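From: Maite Sotomayor
To: Hikcombe neighbors list
Date: February 12, 2023
Subject: Re: Storing quilts and wool blankets over the summer

Rezaul Gunawardena wrote:

> We inherited a pile of wool blankets in December and found moth holes in two of them last night. They were in a plastic tote with the lid on. Is there any point in saving the rest? My wife wants to put cedar blocks in and forget about it. Also, does anyone wash these at home?
>
> Rezaul

Rezaul,

Save them. Two with holes doesn't mean the others are lost, but treat all of them as if they have eggs in them.

The tote probably kept the moths in with the blankets. A lid only helps if what goes under it is clean. Cedar smells nice and may put off a few adults. It does very little to eggs or larvae, and the smell fades.

What I do:

- Shake each blanket outside and brush along the seams and the binding.
- Bag it, press the air out, and put it in a chest freezer for 3 days. Take it out for a day, then freeze it again for 3 more.
- Wash or dry clean it before it goes away. Larvae like sweat and food spots more than plain wool.

On washing at home: I use cold water in the tub, a small amount of wool soap, and no wringing. Roll it in towels and dry it flat. If the binding is satin or the blanket is older than you are, take it to the cleaner on Moya Street. They charged me $31 for a queen size.

Salamatu Ajayi asked me off list about quilts. Cotton ones don't interest moths much, but a wool batting does, and you can't tell from the outside. Refold them along different lines every few months or the creases will wear through.

Vacuum the closet or bedroom where the tote was, including the baseboards and the inside of any drawers, then empty the vacuum outdoors.

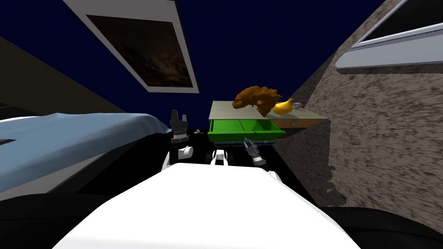
Can blankets go straight into a drawer after the freezer? Let them come up to room temperature in the closed bag first, so the damp settles on the plastic and stays off the wool.

I have two spare cotton storage bags if you want them. They zip, and each holds one heavy blanket.

Maite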